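# How a Robot Learns to Lay the Table

This explainer describes a robot with two hands that is being put together in a shared workshop at Brarnside. It is written for readers aged nine and over. Words in **bold** are explained in the list at the end.

## What the robot is for

The robot is called Skarniveck. It has one job, and the job is small: pick up an object from a table and put it on a plate without dropping it or pushing the plate away.

A person can do this while talking to somebody else. A machine has to be told, or has to be taught, every part of it. It must find the object. It must move a hand to the right place. It must close the fingers by the right amount, lift, move across, lower, and open the fingers again. If any one of these steps goes wrong, the steps after it usually go wrong as well.

Two people are building it. Howard Bellamy makes the arms and the stand. Reinaldo Leite writes the **program**, the list of instructions that the computer follows. They began in July with a drawing on squared paper and a box of second-hand motors.

## Bones, muscles and strings

Your arm has bones, which are stiff, and muscles, which pull. A robot arm needs the same two kinds of part.

The stiff parts are called **links**. On Skarniveck the links of the upper arm are lengths of aluminium tube. Aluminium is used in aeroplanes and ladders because it is strong for its weight. Weight matters a great deal in an arm. The motor at the shoulder has to lift everything further down: the elbow, the forearm, the wrist, the hand, and whatever the hand is holding. If you hold a bag of sugar close to your chest, it feels light. If you hold the same bag with your arm straight out in front of you, it soon feels heavy. The bag has not changed. The distance from your shoulder has.

The turning force needed to hold something up is called **torque**. Torque grows when the weight grows, and it also grows when the distance grows. Howard's first arm was too long for its shoulder motor and sagged slowly until the elbow was resting on the bench. The second arm is shorter.

The places where links meet are called **joints**. Each joint can turn in one direction and back again, like a door on a hinge. To reach in many directions, the robot needs several joints in a row, each turning a different way. You can test this on yourself. Keep your elbow and wrist perfectly stiff and try to touch your nose. It cannot be done with the shoulder alone.

Fingers are harder than arms. A hand has many joints in a small space, and there is very little room for motors. There are two common answers. One is to put tiny motors inside the hand. The other is to put larger motors in the forearm and pull the fingers with cords, in the way that your own fingers are pulled by **tendons**. Put one hand flat round your other forearm and wiggle the fingers of the gripped arm. The movement you feel under your palm is muscle, and it is a long way from the fingers it is moving.

## How the robot knows where its hand is

Close your eyes and touch your thumb to your little finger. You can do this because your body sends messages to your brain about the position of every part.

A robot has no such feeling unless somebody builds it in. Each joint has a small **sensor** that measures an angle. When the joint turns, the number from the sensor changes. The computer knows how long each link is, so it can take all the angles, do some geometry, and work out where the hand must be.

A small error in one angle makes a much larger error at the fingertips. Suppose the elbow sensor is wrong by a single degree. Near the elbow, the mistake is too small to notice. At the end of the fingers, it may be enough to miss the rim of a plate. For this reason the joints are checked each time the robot is switched on. The check takes 12 minutes and is dull to watch. The arms move slowly to a known position, the computer compares the numbers, and any difference is written down and corrected.

Howard keeps a notebook of the corrections. If the same joint needs a bigger correction every time, a screw is probably working loose.

## How the robot sees

A camera does not see a mug. It records a large grid of tiny coloured squares called **pixels**, and each pixel is stored as numbers. Something has to turn those numbers into the answer "there is a mug, and it is over there".

The program does this by comparing. It has been shown many pictures of objects, each with the name of the object attached. From these it has picked out patterns: curved edges, handles, dark openings at the top. When a new picture arrives, the program looks for the same patterns and gives its best guess, along with a number that says how sure it is.

Shiny surfaces cause trouble. A lamp above a glossy table makes a bright white patch on it, and that patch can look like a small white object. People learn to ignore such patches as babies. A program has to be shown enough of them. During one early test the robot reached down, very carefully, and tried to pick up the reflection of the ceiling light.

Colour helps. An orange object on a white table has an edge that is easy to find, and a white object on a white table does not. Reinaldo chose things for the practice table with this in mind.

## Teaching by copying

There are two main ways to make a robot do a job. The first is to write down every movement. Move the shoulder this much, then the elbow that much, then close the fingers. This works well in a factory, where the same part arrives in the same place all day. It works badly on a table at home. If the bun is a hand's width to the left, the fingers will close on air.

The second way is to show the robot what to do and let it find the pattern. A person guides the robot's arms and hands through the task while the computer records everything: the pictures from the camera and the angle of every joint. One recording, from start to finish, is called a **demonstration**. The robot then practises matching its own movements to the ones it has been shown.

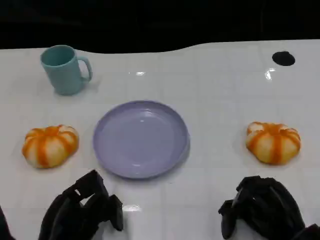 A single demonstration is of very little use. The robot would learn to copy one set of movements exactly, which is the factory method again. The objects must be in different places each time. The plate is shifted, the mug is turned so that its handle points another way, and a bun that was near is put further off. By the end of the first round of work there were 106 demonstrations, and 87 were kept. The others were thrown out because of mistakes, such as an object being knocked or a recording that stopped too soon. It is important to remove these. The robot cannot tell a good demonstration from a bad one, and it will copy both.

Two hands bring a further difficulty. Each must know what the other is doing. If both reach for the same object, they collide. If one hand steadies the plate and the other lets go of the bun too early, the plate may tip. The program therefore treats the two arms as a single machine and plans for both at once.

## How hard to squeeze

Pick up an egg, and then pick up a tin of beans. You squeeze them differently and you probably decide how hard before you touch them.

The robot decides partly beforehand and partly afterwards. It starts with a gentle squeeze. If the motors in the fingers can keep turning, the fingers have not met anything firm. When the motors need more electricity to go on turning, something is pushing back. The program reads this change and stops closing the hand. Too little force and the object slips. Too much and a soft object is crushed.

The limit is set low at first and is raised in small steps. It is never set high enough to hurt a person's finger, and a red stop button stands within reach of whoever is working. Pressing it cuts the power to the motors. Only an adult may switch the robot on again.

## Try it yourself

You can run a simple version of the lesson at a table. You need a plastic mug, a plastic plate, a bread roll and one other person.

1. Sit at the table with the plate and the roll in front of you, and close your eyes.
2. Ask the other person to give instructions one at a time, such as "move your right hand forwards" or "close your fingers".
3. Do exactly what is said and nothing more. If you are told to move forwards and not told when to stop, keep going slowly.
4. Try to get the roll on to the plate.
5. Put the mug in the way and try again.
6. Change places after 3 turns.

Write down the instructions that worked. Then move the roll, read out the same list, and see what happens.

## Word list

**Demonstration** — one complete recording of a job being done, used for teaching a robot.

**Joint** — a place where two stiff parts meet and can turn.

**Link** — a stiff part of a robot arm, between two joints.

**Pixel** — one tiny square of colour in a digital picture.

**Program** — a set of instructions for a computer.

**Sensor** — a part that measures something, such as an angle, and sends the answer to the computer.

**Tendon** — a strong cord in the body that joins muscle to bone.

**Torque** — turning force.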